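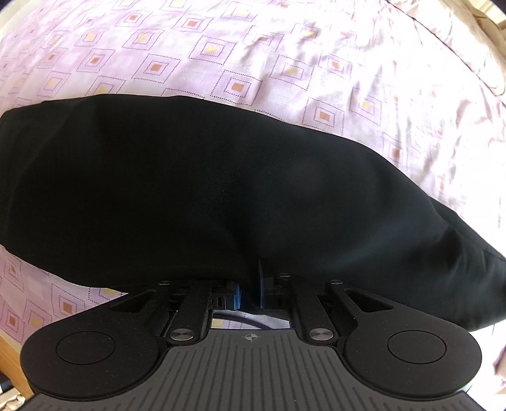
Session 3: The bed as a work surface

Reading time: 3 minutes

Hello again everyone. Last session we did drawers, and I promised we'd get on to the bigger soft stuff, so these are my notes for the bed part. I've typed them up more or less as I talk, sorry about that!

I do nearly all my sorting on the bed. It's the largest flat thing in most bedrooms, it's kind to your back (well, kinder than the floor) and you can walk round two or three sides of it. My rule is that the sheet stays on and the duvet and pillows go elsewhere. A lilac sheet with little yellow and orange squares is lovely for this, as anything black shows up on it straight away. Black on navy, which is what I had for years, is hopeless - I once lost a pair of tights on it for a whole afternoon.

You don't need to iron the sheet or pull it tight. Creases are fine. If you're folding something with a crisp edge, smooth out a patch as big as the item and leave the rest rumpled.

Big, soft, black things

These are the awkward ones. Pouches, cushion covers, garment bags: once they're lying down they all look much the same, and they slump in the middle when you pick them up. What I do:

1. Lay it right across the bed, long side left to right.
2. Find a seam and run your fingers along it. You're feeling for a zip or an opening.
3. Is there anything inside? Press from the wide end towards the narrow end. Last September Osamu found 20 euros and a train ticket this way.
4. Smooth out the puckers with a flat hand, working outwards.
5. Fold in thirds if it's empty. If it's stuffed, don't fold it at all, stand it at the back of the shelf.

Lift with both hands, well apart. One hand in the middle and the whole lot sags.

For homework, do one side of the wardrobe only. My own count when I started was 46 fabric items I couldn't name, so please don't be embarrassed by yours. Bring one mystery item next time and we'll fold it together on the big table.

Comments

Yuzuki Kaneko: The lilac sheet tip is so good. Mine are all charcoal, off to find something paler!

Zhiqiang Ding: Does step 5 work for a suit bag with a stiff hanger end?

Kanako Nomura: Zhiqiang, fold from the bottom up and stop short of the stiff bit. I'll show you before class.

Masaru Hoshino: Did the seam thing. Found a zip I never knew was there.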